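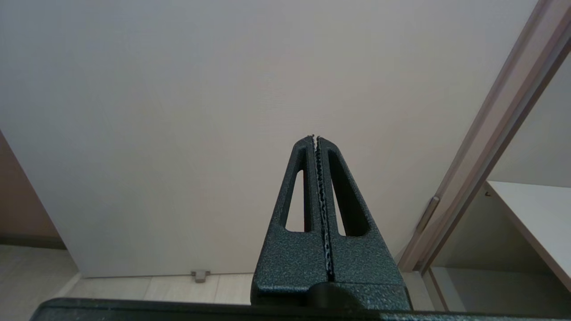
Saturday. Third week on the Dredham project, and I still don't believe the number. 553 good runs, they say. Good by whose count? 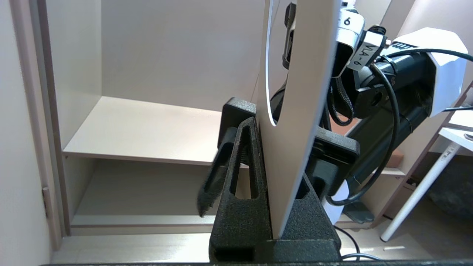 White panel in the fingers, the arm tagged VLA-6 behind it.

The class wants 2,450 by December. I'd take 300 I could trust – and a grading sheet that says what a miss is. I asked again and got a shrug.

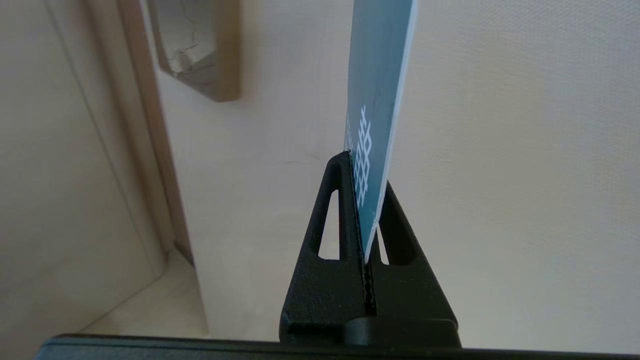 Teal card, white edge on the right.

Cards are my job on Monday. Must bring the logbook and my own pen.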